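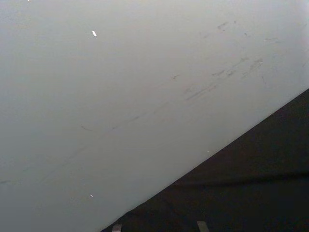

February 1, 2023

Back on the wrist camera question this morning, with Sudheer keeping me company for the first hour and stealing most of my biscuits. We had the Uder gripper on for the first round and I left the exposure on automatic, the way Maëlle likes it. She's right that it saves a lot of fiddling, and I did promise her a fair trial!

What bothers me is still the big pale surfaces. When there's something nearly white over most of the view and something nearly black in the corner, the faint scuffs on the pale part are about all the tracker has to hold on to, and they wash out toward the bright side. The little white flecks are worse in a way, because they're crisp and it loves them, and a loose fleck is a terrible thing to love. I'd like to try throwing out any feature that small (Anqi has a filter for this in her April branch from last year, if I can find it again).

The fingertips only just poke up at the bottom with this bracket. I'm in two minds. Erick wants more of them in view so he can check the opening by eye, and I do see his point, but every bit of finger we gain is a bit of table we lose. Aksel suggested tilting the bracket by 2 degrees and seeing who complains first.

Then the Niskanen gripper, same arm, same path, 160 moves each. Uder lost tracking on 13 of them. Niskanen lost it on 2, which surprised me, until I remembered that I'd locked the exposure for a quick check in between and never put it back. So that comparison is worth very little and I've marked both logs accordingly. The folder is run 554, please don't quote anything from it.

To do, when I have the arm again: repeat both with the exposure locked, then both on automatic. Ask Sudheer where the short Trirneck cable went, the long one snags at the elbow and I had to stop twice to free it. Buy biscuits.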